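Benis - software engineer, manipulation (contract, could go perm)

Small team, need someone fast. You'd be on the control and planning side of our arm stack. Wrist camera in, grasp out. Mostly C++, some Python, too many config files.

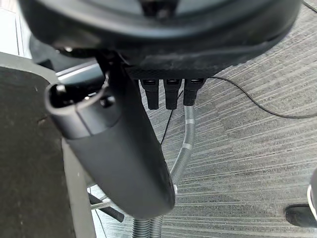

What you'd do:
Own the grasp planner (Ruddock, our in-house one, bit crusty)
Get the control loop under 15 ms and keep it there
Teach perception to cope with motion blur, clear plastic and glare
Write log replay tools so we stop debuging by eye
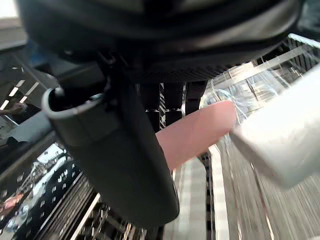

Must have: 2 years on real hardware, sim only won't do it. ROS 2 or similar. Comfortable reading other peoples code. Calibration experience a big plus, hand-eye especially. No degree needed.

40 hours a week, on site most days, flexible start in the morning. Start in July, sooner if you can.
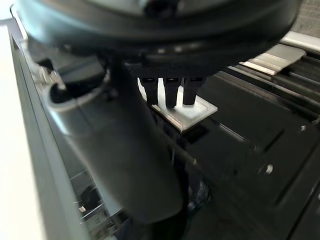
HOW TO APPLY

Short email to Radek Brabec, subject line "planner". Resume plus one link to code you wrote. No cover letter pls. First call is with Radek, then a paid half day with Dace Venckus on a real planner bug. Answer within two weeks either way. No recruiters.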